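Small brushes, big difference

Wednesday, July 21, 2021

I wanted since long to write about cleaning dishes and cups which have ridges. My sister-in-law bought a set in Clenamon market for 320, and everything brown likes to sit between the lines. A sponge goes over the top and leaves the lower part as it was.

So now I keep a brush with a blue handle and a white head beside the dark brown counter with white veins. The bristles are cream-white, a little yellowish near the base - I do not mind it for this kind of work.
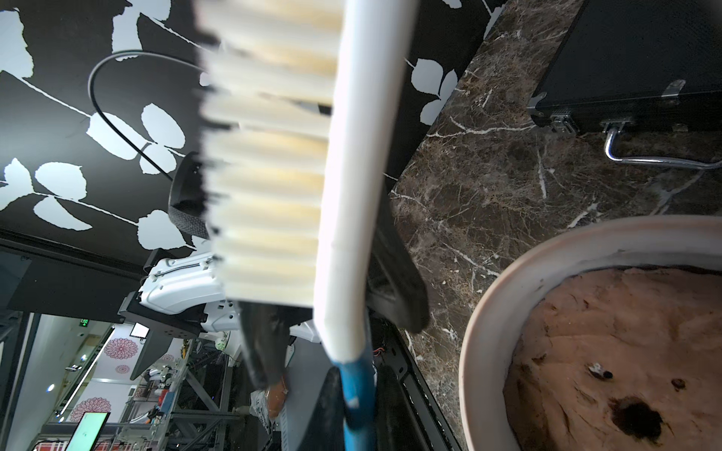 Working along the ridges

My method is simple. I soak the cup for 22 minutes with a spoon of soda, then I brush along the ridge and not across it. Across it, the dirt only jumps to the next line. I press lightly and rinse the brush often.

The white ribbed container has a big brown patch with a ragged edge, and a smaller one is smeared along the ridges. For such patches I go from the edge to the middle.
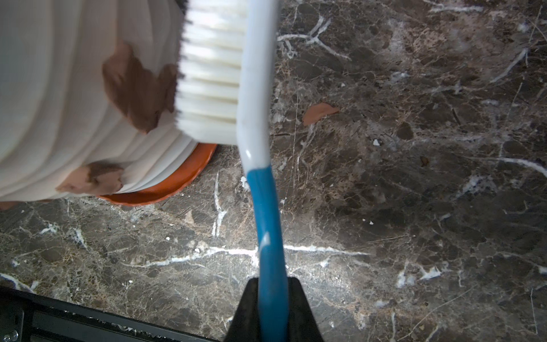
Home Notes, No. 2 - page 516

If the bristles bend outwards, it is time for a new brush. In August I will write about bottle necks, for which I still have not found a good brush.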